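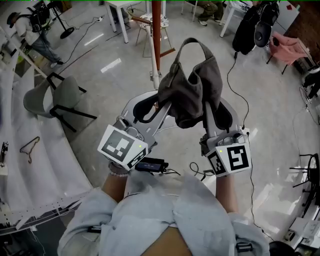

One reader wrote back after the last newsletter to ask why the Clundell workshop is building hand-held grippers when the arm they are meant for still isn't bolted to its bench. The reader's view was that a shared shop should finish the big thing first, and that two hand tools on cables are a side project.

It's a reasonable complaint. The arm is waiting on a base plate, and the plate is waiting on Elberg, who cut it 3 mm short on one side and are making it again. The grippers didn't need the plate, so they went ahead. They have the same fingers the arm will carry. Holding a pair and picking up soft things such as a cloth bag is a cheap way to learn what the fingers can and can't do before a motor is involved.

The long curved fingers are the fourth shape. The first three were straight and stiffer, and cloth slid out of them whenever the two hands pulled apart. The curved ones close at the tip first and then along the length. The print takes most of an afternoon per pair on the older machine. Please don't start one after 6 p.m., as the building locks before it finishes and the alarm picks up the fan.

The marker cubes have been redrawn. Last month's set was printed on glossy label stock and the ceiling lights washed out the pattern at some angles. Matte paper fixed most of that. If you make your own, leave a white margin around every pattern and check that no two faces share a number. One pair did, and it cost us an evening.

Cable length is still a problem. The leads are fine for standing in one spot, but they pull when you turn, and the connector at the box end has come loose twice. We are trying a softer cable from Mitsotakis-Vlachou, sold by the 1000 mm length. It bends well and is slow to strip. A strain relief clip is in the shared folder as part 317. Print it in the flexible filament, or it cracks at the screw hole.

The recording software is Clinness, same as before. Update to build 3661 before you plug in, or the left and right cameras come up swapped. Old recordings open normally.

Still wanted for the build: M3 heat-set inserts, a second small vise, and any offcuts of thin rubber sheet for the fingertips. Leave them in the gray bin under the drill press with a note saying what they are. The next build session starts at 10 a.m., and the soldering bench will be free until noon.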